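Hova Perforated Laundry Basket, Large, Green
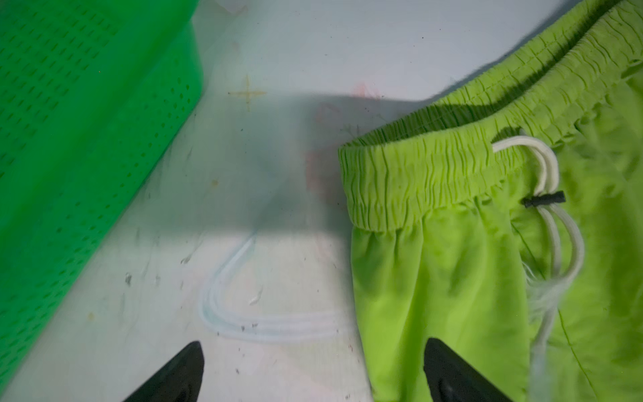

Hova basket in green, side wall and rim. Shorts not included.

Item: Hova Large
Color: Green
Material: Plastic
Sold: Each, or in packs of 3
Availability: In stock, ships from the Mulham warehouse

Product details

The Hova Large is a one-piece plastic basket for carrying and sorting clothes. The side wall is punched all over with small elongated diamond-shaped holes, so air gets to what is inside. The top has a thick, smooth rim that is easy to grip from any side and does not catch on knits or drawstrings.

It holds a normal household wash load with room to spare. The capacity is 53 liters filled level with the rim. Most people will be able to carry it full of dry clothes with no trouble. Wet towels and jeans are another matter, and we suggest splitting those into two trips.

The color goes all the way through the plastic. Scratches on the outside will show as a dull mark and will not expose a different color underneath.

Baskets nest inside each other when empty. A stack of several takes up very little more floor space than one. If they stick together, twist the top one slightly and lift. Pulling straight up only makes them grip harder.

What it is good for

Carrying clothes to and from the washer. Sorting on a tabletop, where you want one basket beside you and the clothes spread out next to it. Holding clean clothes until somebody folds them. Swim gear and gym clothes that should not sit in a closed hamper. Customers also use it for toys and for balls and bibs at practice.

The basket is not meant for hot items, firewood, or as a step stool. It is not a pet bed.

Small items

Socks and washcloths stay in without trouble. Very thin straps and loose cord ends can work their way through the holes in the wall. If you are washing shorts or sweatpants with a drawstring, tie the cord before they go in the basket. Cords with a stopper can be snugged up to the waistband. Frayed ends are the ones most likely to poke through, and a knot at the tip takes care of it.

For delicate things, use a mesh wash bag inside the basket. We sell the Kwak zip bag in two sizes, listed under Laundry Accessories.

Care and cleaning

Rinse with warm water and dish soap. Use a soft brush on the holes, which collect lint over time. Let it dry upside down. Do not put it in the dishwasher and do not use bleach or acetone on it. Marker and crayon usually come off with a damp melamine sponge, though heavy scrubbing will dull the finish.

Shake out crumbs and sand before you set the basket on a table you fold on. With an open wall, anything small enough to go through will end up on the tabletop.

Keep it out of direct sun if you can. The green holds up well indoors, but any colored plastic left on a balcony all summer will fade and get brittle in the end.

Ordering

Single baskets ship in a plain carton with paper fill. Packs of 3 ship nested in one carton, all the same color. We can't mix colors in a pack. If you want different ones, order them as singles and put a note on the order, and we will combine the shipping where the cartons allow it.

Orders placed before noon go out the same day, Monday through Friday. Delivery takes about 5 working days to most addresses. Islands and rural routes can take longer.

The matching lid is no longer made. Remaining lids were sold off in December and we do not expect more. The lid from the Milirora tote does not fit this basket.

Returns

You can return an unused basket within 30 days. Please keep the carton. If a basket arrives cracked, send us a photo of the crack and of the shipping label and we will replace it. You do not need to send the broken one back.

Customer comments

Tane Cosgrove
Good size. I bought one to try and then got two more for the kids' rooms. The rim is comfortable, which was my problem with the last basket, it had a sharp seam that dug into my fingers. Wish the lid was still around.

Ga-eun Baek
Color is very green! Brighter than I thought from the listing, but I like it and it is easy to find in the shared laundry room. Holds everything from a week for one person.

Chang-ho Noh
Does the job. Mine came with a rough spot on the bottom that I took off with sandpaper. Four stars for that.

Hyun-seo Song
The string from my son's shorts went through the holes and I didn't notice until I lifted them out and the whole basket came along. No damage done. I tie them now. Otherwise a nice sturdy basket and it has been dropped down the stairs more than once.

Questions from customers

Will it fit on top of a front-loading washer?
Yes, on a standard full-size machine. Take it off before the spin cycle.

Does it have handles?
There are no separate handles. You carry it by the rim.

Is there a smaller one?
The Hova Medium has the same holes and the same rim. It comes in green and white.

Can I write a name on it?
Permanent marker works on the rim. Clean the spot with rubbing alcohol first and let it dry. Stickers come off after a few washes.

Questions about an order go to Yu-na Yeon at the customer desk. Please include your order number.

Page updated 18 June 2021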